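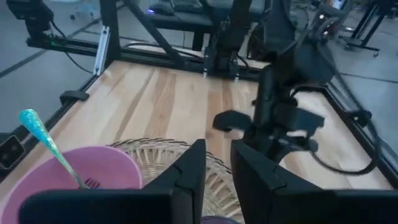

Written by the Fosthorpe kitchen blog desk | Set-up guide, part 8 | Updated in September

Laying the table, the easy way

OK, so you've got your basket, your bowl and your forks out, and now they need to go somewhere sensible. I use a round woven basket for bread and a pink plastic bowl for whatever I'm serving first. My forks are a mixed bunch (the one with the glittery teal handle is my favorite, and I will fight you for it!).

1. Wipe the table down with a barely damp cloth, going along the grain. Pale wood shows every ring, so I dry mine right away.

2. Set the basket down first. It takes up the most room, and I like it where everybody can reach.

3. Put the bowl to the left of the basket. Leave a hand's width between them if you can.

4. Stand the fork in the bowl, tines down and handle leaning out over the rim, so it's easy to grab.

Note: If you're following the Anska layout from part 7, swap steps 2 and 3. Either order works fine and I go back and forth on it myself.

Caution: Don't soak a woven basket. I did that to my old Perron one and it dried all lopsided, poor thing. Shake out the crumbs, brush the weave with something soft and let it air out overnight.

Caution: Glitter handles don't love a hot dishwasher. I wash mine by hand with a little soap.

5. Add napkins and glasses last. Part 9 covers those, plus the Jumo tray.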